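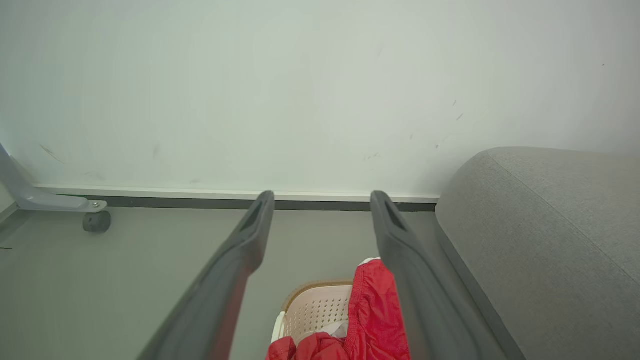
I have been putting off sorting the laundry in this flat for most of the year. In May I finally had a go at it, and I said I would write it up, so these are my notes.

We have no utility room. The washing machine is in the kitchen, the airer lives in the hall, and the clothes spend the time in between on the living room floor by the sofa. For a long time that meant a heap. Now it means a basket, or at least it does on most days.

The basket is white plastic and it came from Castillo, the hardware shop near the station in Mundville. I looked at fabric ones first. They fold flat, and I liked the idea of that, but the one I had before went saggy and started to smell after I left a damp towel in it over a weekend. Plastic can be wiped out. It can also go in the bath with a bit of washing-up liquid, and I do that about as often as I change the shower curtain.

The first thing I changed was how I sort. I used to have three piles: whites, darks and everything else. Everything else was always the biggest and it never got washed at a sensible time. So I now have darks and lights, and anything red waits in the basket until there is enough of it to go round on its own. We own more red things than I would have guessed. There are tea towels, a football top, a fleece blanket and a couple of jumpers. I lost a good set of pillowcases to one of those jumpers last winter (they are pink now, and they are still on the spare bed), so I don't take chances with them.

The second thing was how much I put in. The drum takes more than I should really give it. If I fill it to the top, the clothes come out creased and the thick seams stay wet for ages. One basket, filled to the rim and not pushed down, is a full load in our machine. It took me a few goes to work that out, and it saves me standing in the kitchen wondering.

For detergent I have been using Skutix powder. I went back to powder after years of liquid, mainly on price, and I haven't noticed any difference in how clean things are. It does leave marks on dark clothes if the wash is too cool or too short. I do towels and bedding at 60 and nearly everything else at 30 or under. The spin is the other thing I turned down. Our machine goes a lot higher, but 600 is enough for shirts and they need far less ironing. Towels get the full spin.

Drying is still the weak point. The airer takes one load if I am careful and there is nowhere to put a second, so I have stopped doing two washes on the same day. In the warmer months a load put up in the evening is ready by morning. In winter I would say two days, and the hall window has to be open a crack or the glass streams.

Then there is folding, and I have not solved folding. The plan was to fold everything straight off the airer. What happens is that it goes back in the basket, the basket goes back in the living room, and we take things out of it as we need them until there is one sock left. I have tried doing it in front of the television and that works if the programme is dull enough. The sofa arm does for shirts and trousers. Bedding needs the floor or a second person.

While I was moving things about I also noticed the state of the wall in there. It has scuffs on it and a few grey streaks above the sofa, and I am fairly sure some of those are from us dragging furniture in and out. I had half a tin of Stovusine emulsion left over from the bedroom and tried a patch behind the door. It dried a shade too yellow. I went over another mark with a damp sponge and that shifted a bit of it, so I'll do the rest that way first and see how it looks. The top of the skirting board wants a wipe as well - it collects fluff, and having laundry next to it can't help.

Next on the list is a second basket for the clean things, in a different colour so they don't get mixed up. Castillo had a blue one for 12 pounds, with handles that looked stronger than the ones on ours. I'll go back for it when I need to get paint.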